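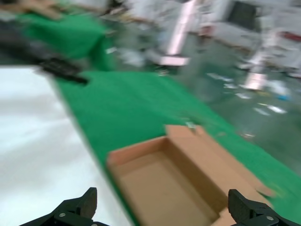

My sister-in-law swears that a shallow box with an attached lid is the only kind worth saving, and I have been going back and forth with her over it since June. So I thought I would put it to all of you. I have a closet shelf of flat cardboard boxes with fold-back lids, the low kind that shoes or shirts or small parts come in, and I would like to use them to mail out the crocheted coasters and bookmarks I sell. They are sturdy enough to stand on, nearly, but every time I pack one, the things inside have slid into one corner before I even get it to the car. Do I fill the space, cut the box down, or give up and buy new mailers? I work on a white table with a green cloth thrown over part of it, if that matters to anyone, and I have 13 orders to get out.

Posted by yarnandparcel

3 replies

dovcombe_dee
Oh, I feel this one, and please don't throw those boxes out! I mailed quilted potholders from our little shop in Dovcombe for years in exactly that sort of tray with a lid, and I still reach for them first. What I do is lay the box open on the table with the lid folded all the way back, so that both my hands are free, and then I put down a sheet of tissue big enough to come up all four sides. The coasters go in flat, stacked in the middle, tied with a bit of yarn so they behave as one lump. Then I roll up kraft paper into sausages (my grandson calls them snakes) and tuck one along each wall. Not too tight, or the lid will bow and the tape will let go somewhere along the way. Fold the tissue over the top, close the lid and give it a gentle shake next to your ear. If you hear sliding, open it up and add another snake. I do keep a cloth on the table too – cardboard dust gets into everything, and a cloth you can take outside and flap.
One more thing, peel off any old labels and stray bits of tape before you start. Fresh tape doesn't hold nearly so well over old scraps, and the old barcodes can send a parcel wandering.

boxhoarder108
just use bubble wrap

proltberg_parcels
I agree with most of what Dee wrote, though I would think about the bookmarks separately. A bookmark weighs next to nothing, and you may be paying parcel price for a box full of air. I put mine in a stiff card envelope and keep the boxes for sets of coasters. If you do want to cut a box down, it's less trouble than it sounds: slit the corners with a craft knife to the height you want, score a line along each wall with the back of a butter knife, and fold the walls inward. You'll need to trim the front tab of the lid as well, and I always forget that part until the lid won't close. Tape all the way around in both directions, with 2 inches of overlap where the ends meet.
For that many orders I would set up a row and do all the tissue first, then all the filling, then all the taping. It goes so much faster than finishing them one by one, and you'll spot right away if you're going to run short of paper.

yarnandparcel
Thank you both, and you too, boxhoarder! The snakes are working beautifully, and I have moved the bookmarks to envelopes. I still have to look for my craft knife before I try cutting down the bigger ones.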